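3.2 Collecting the demonstrations

All demonstrations were given by remote control. The operator sat with their back to the arm and worked only from the wrist camera, so that they had no more to go on than the policy would have later. Two operators took part, and each recorded 43 demonstrations of the gear pick with the Devora hand controller. Every run began with the fingers open and the gear lying flat on the grey surface (Figure 4).
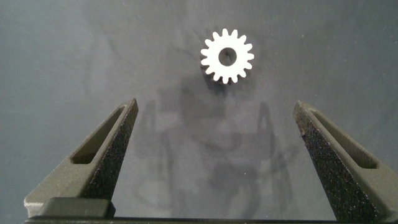
Figure 4. Wrist view before the grasp, with the white gear beyond the open fingertips.

Recording stopped when the gear was released or after 30 seconds, whichever came first. We kept failed grasps in the log but left them out of training. Guiding the arm by hand was tried in May and dropped - the operator's forearm kept entering the wrist view, and the Bernix policy learned to wait for it.

Speed was capped at 80 mm/s near the surface. Both operators found this slow at first and asked for it to be raised. We left it alone.

Comments

katiyar_lab: Was the cap also applied when the policy ran on its own?

reader2: Would like to see the hand-guided runs released as well, even if they failed.

© Ikow Robotics Group | Contact | Back to top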